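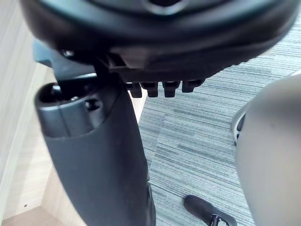 The Reditz Estate was the subject of a closing report, and the report fell to Macarena Paredes, Assistant Registrar of Wills for the district of Skirnbridge. The late Mr Reditz had left a house at Drultby, a sum on deposit, and a letter directing that his executors should find the remainder "where I sat". The Registry had accordingly obtained a list of his seating. Miss Paredes examined each item in turn, and for this purpose was obliged to kneel on the carpet and look up at the underside of a black office chair, where she noted a row of four small plastic tabs beneath the rim and nothing in the nature of a bequest. The finding was entered in the proper column.

The family attended at 10 in the morning. Mrs Noguchi, the elder daughter, stated that her father had sat chiefly in the garden. Her brother stated that he had sat chiefly in judgement. Both remarks were recorded, the second at the request of the first speaker. 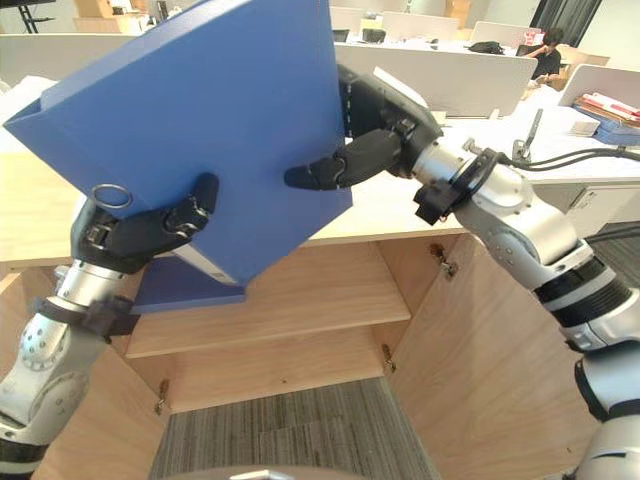

It was then put to the Registry that the deceased had also sat, for eight years, as a lay member of the Drultby Water Board. The minutes of that body had passed to Skirnbridge on its abolition and were held in the basement. Miss Paredes applied for access on the usual form, granted herself permission in the absence of the Registrar, and went down.

The minutes were dull and complete. In September of his final year Mr Reditz had proposed that the path beside the reservoir be kept open to the public at his own expense. The proposal had been carried. Payment had been made in full, and the receipt was pinned to the page.

Miss Paredes read the entry aloud to the family at two o'clock. There was no remainder to be divided, she advised, as it had already been spent. Mrs Noguchi asked whether the path was still open. The Registry had no information on that point.

They drove out together that afternoon, which is not provided for in the rules. The gate was unlocked. Beside the water stood a plain bench, and the brother, after some hesitation, sat down on it and moved along to make room.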